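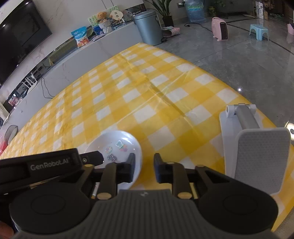 Qistina put the yellow checkered cloth on the table before her aunt could say it was too early. The bus from Petivbridge came at four, and it was only two.

"She will not look at the cloth," said Aunt Jeanine.

"She will. It was hers."

Her grandmother had lived 31 years in the same house, and in January she had sold it. She kept some dishes, the cloth and a tin of little charms, clear and colorful, which she used to give to the children when they finished their soup. Qistina had opened the tin in the morning. She laid a few on a white plate, looked at them, and changed them again.

Then she took the bowl and the plate with the fruits. 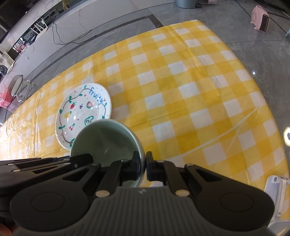
The green bowl and the "Fruity" plate, on the yellow cloth.

"This one I painted at school," she said. "The strawberry is too big."

"The strawberry is good," said her aunt. "The avocado I did not understand for many years."

They both laughed, and after this it was easier to talk. Aunt Jeanine sat down – she had not sat down since breakfast – and smoothed a fold with her hand. The fold came back.
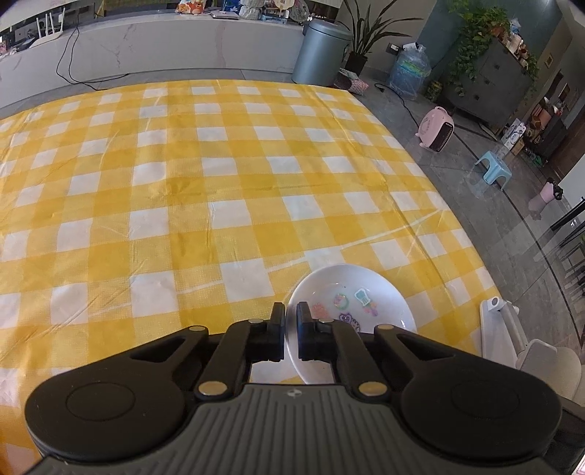
"Do you think she will stay with us?" asked Qistina.

"She says one week."

"She brought the tin, Auntie. She sent it before her clothes."

Her aunt picked up a pink charm, held it to the window, and put it back on the plate in a different place. Then she went to fill the kettle, although it was still only half past two.

Recent stories
The Ferry to Sandano – Yoga Osman
Two Coats – Hafiz Ginting
Mr. Kwok Closes Early – Khairul Setiawan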